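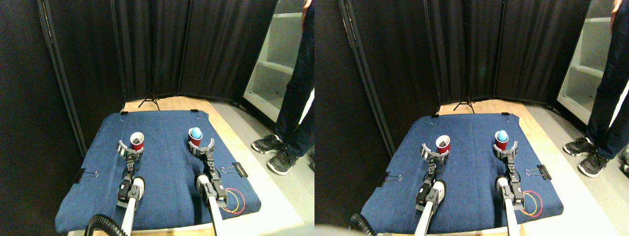

Room Gallery: Table Activities

Trurkow Hall keeps one room on its ground floor for tabletop activities, with cups, balls and other small items that can be picked up, passed and set down again. The room measures 276 square feet and was refitted in June under the direction of Ashwin Subramaniam, who remains responsible for its furnishings.

The table and its mat
The low table has a light wooden top and carries a blue denim mat, held at the edges with black binder clips. Users are asked to leave the clips in place, as a mat that shifts will carry the cups with it.

Cups and ball
Red plastic cups with white rims are the standard cups for the table. The light blue ball is small enough to rest on the mouth of a cup, and is used for balancing and transfer exercises at all levels.

The far side of the room
Black curtain panels on thin frames separate the table from the area behind it. White open shelving stands beyond them on the right, and the floor throughout is gray.
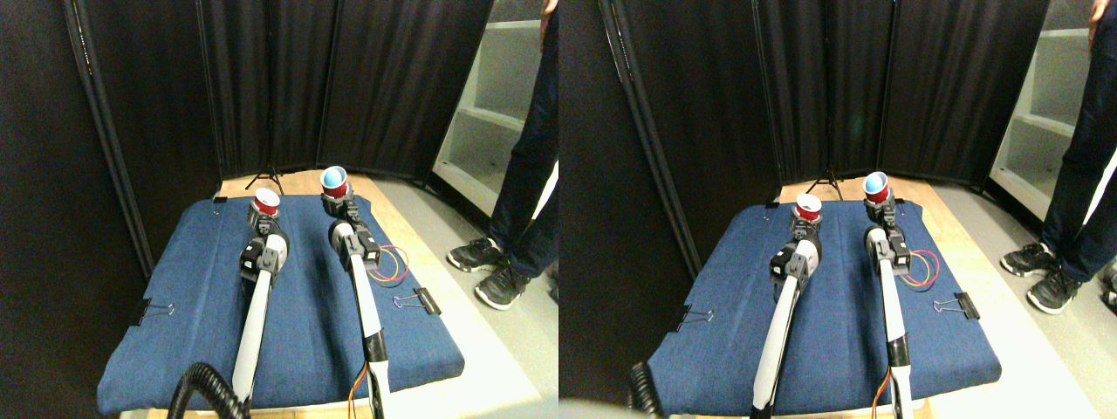 Page last changed: March 18, 2024

Two cups above the mat
A red cup, held upright, and a second cup with a light blue interior, tilted slightly. The difference in color is helpful in exercises where each side of the table keeps to its own cup.

Surface
The mat has a visible weave and slightly raised, padded edges. It may be brushed clean after use - please do not remove it for washing. Replacement mats are held at the Morrison Street office.

Background
The curtain divider stands directly behind the table and should remain in position during sessions. Groups that need a wider floor area may ask for the adjoining Flivutik Room, subject to availability.

Using the room
Sessions last 40 minutes, with a short interval between bookings for tidying. Cups are to be stacked, and balls returned to the box marked Wudik at the front desk. Breakages should be reported on form 74, copies of which are available at the same desk. Requests to reproduce pictures from the gallery should be made in writing to Mr. Subramaniam at least three working days in advance - the title of the publication should be included.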